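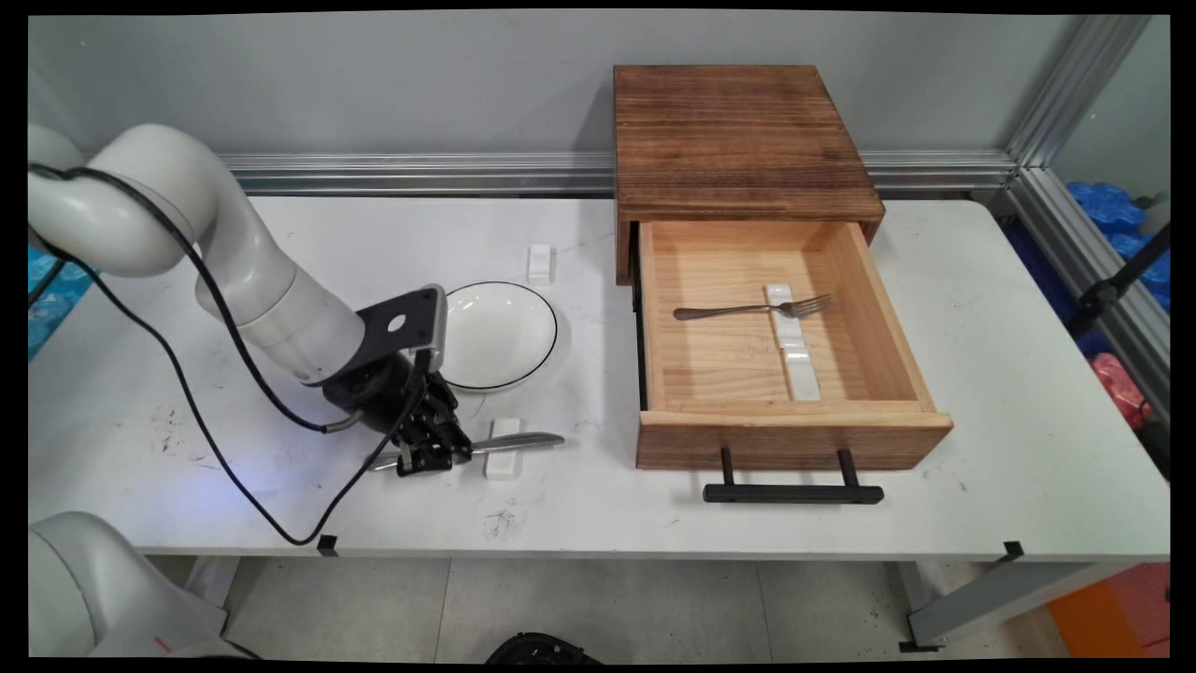 *Plate, knife on its rest, and the drawer cabinet with the fork in it.*

To: Drornora tableware list
Date: 5 May 2018
Subject: Re: Knife rests and small cutlery drawers

> Does anyone still use knife rests every day? I've been given a box of them and can't decide if they're worth the cupboard space. Also after a small drawer for the table, as our kitchen ones are full. The Kaewsai one looks nice but it's 60 pounds.

We use ours most evenings. They're plain white ceramic, small and rectangular, and they go in front of the plate with the knife laid across. I'd keep six and pass the rest on. A full box takes up more room than you'd think – ours lived in the hall for a year.

On the drawer, I'd look at secondhand first. I paid 20 pounds for mine at the Trirnero sale. The top is dark, weathered-looking wood and the inside of the drawer is pale pine, with a black bar handle on the front. If you get something similar, check that the handle clears whatever it stands on. With mine I put the cabinet near the front of the table so the handle hangs over the edge.

Forks go in flat. I haven't bothered with dividers.

Drusia list member 971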